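Search this site
Search

Jaw offset fault on the left gripper
Posted by Samina Sial, Monday
3 min read

I spent the weekend on a batch of garment demonstrations for the Clundale folding set, using the hand-held pair on a bed. 77 episodes went up to the server. The checker rejected every one recorded after 2 p.m., all for the same reason: the left jaw reported itself open while the wrist view had it closed on cloth.

The status lights give no warning of this. They report power and tracking, and the jaw encoder is on a separate line. 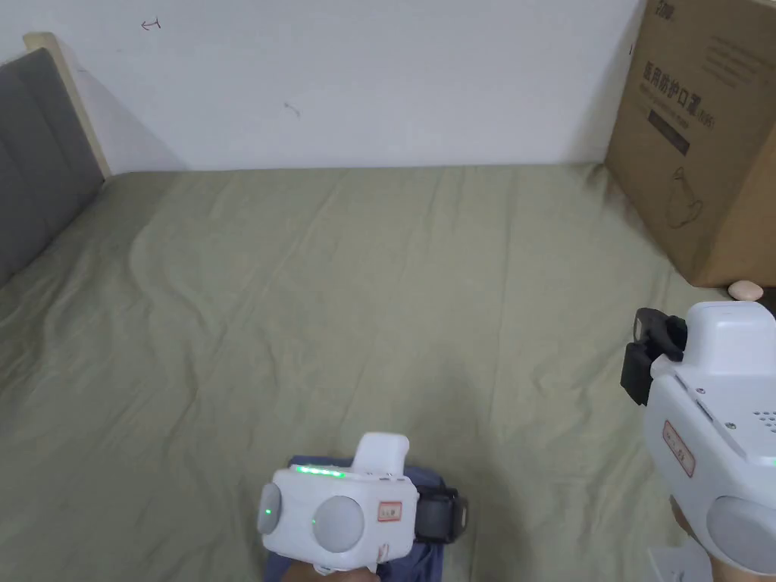
Asif Khokhar wrote in that he had the same thing on the Dareo build, and that in his case it was the zero being taken at power-up with fabric still between the jaws. He suggested cycling the left unit with the jaws empty before touching anything else.

I tried that first. It cleared the offset for 3 episodes and then the offset came back, so a bad zero at power-up is at most part of it. The next suspect was the encoder magnet. With the shell off, I could turn the magnet on its shaft with a fingernail. The glue had let go on one side.

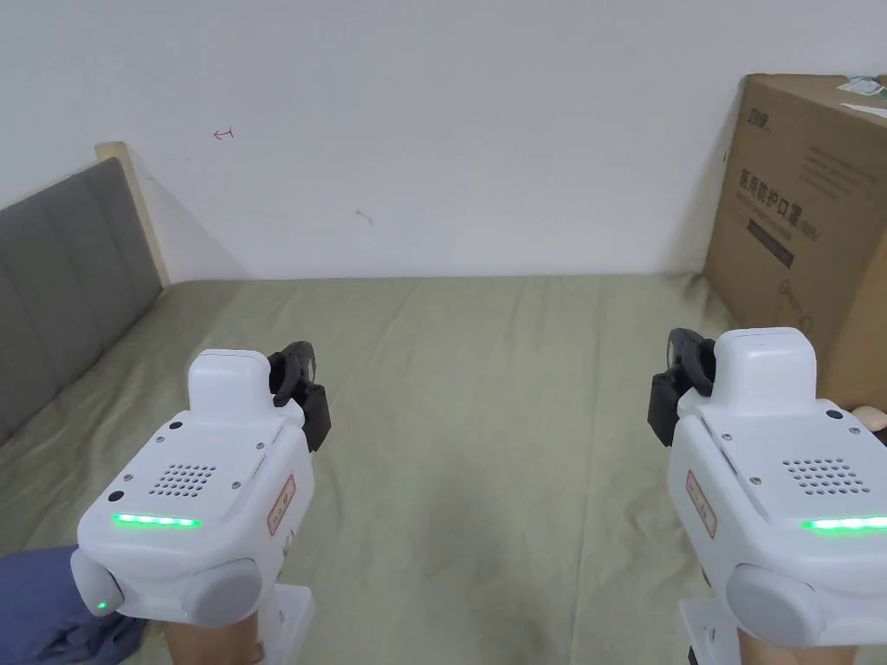

A slipping magnet fits the log. The error grows in steps, and each step lands on a hard squeeze. Light grips on the sheet never moved it. Thick seams and cuffs did, sometimes by 2 degrees at once. The checker only compares jaw state against a threshold, so small steps passed and the earlier episodes are suspect too.

I wrote a script that plots the closed-jaw reading for each episode in order. Drift shows as a staircase.
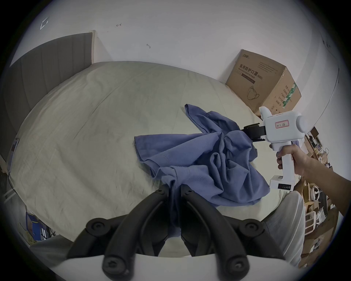

The magnet is now back on with retaining compound, cured overnight. I ran 1,000 open-close cycles on a folded towel and the closed reading stayed flat. The right unit got the same treatment, although its plot was clean.

Still to do: move the zero check to the start of each episode, and re-run the checker on the Zaidi set, which used the same left unit.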